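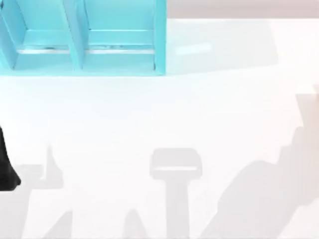

Liliana Barbieri wrote back within the hour to say that I had to see the old gym at Cletham before they tore up the floor, and that if I was going to keep going on about college basketball I might as well go and stand where it gets played. So I did! The open day was July 15, 2019, which meant begging a Monday off work, and I'm so glad I begged.

They let us in through the side door by the ticket window, and the first thing you notice is the smell - floor wax and popcorn, even in the middle of summer. Gianni Bassi took our group around (he played guard there for three seasons and still walks like his knees remember it). We saw the locker rooms, the laundry, the little radio booth up under the roof, and a banner from the year they beat Lollier by 2 in overtime. Gianni told that story twice and I'd have happily heard it again.

Then they rolled out a rack of balls and let us shoot. I made 3 out of 17, and one of those banked in off a spot I was not aiming for, but a very kind girl in a Bellini sweatshirt clapped anyway.

The new floor goes in after the summer camps, and the first home game is against Gavari. I've already bought my ticket - section 44, right behind the band.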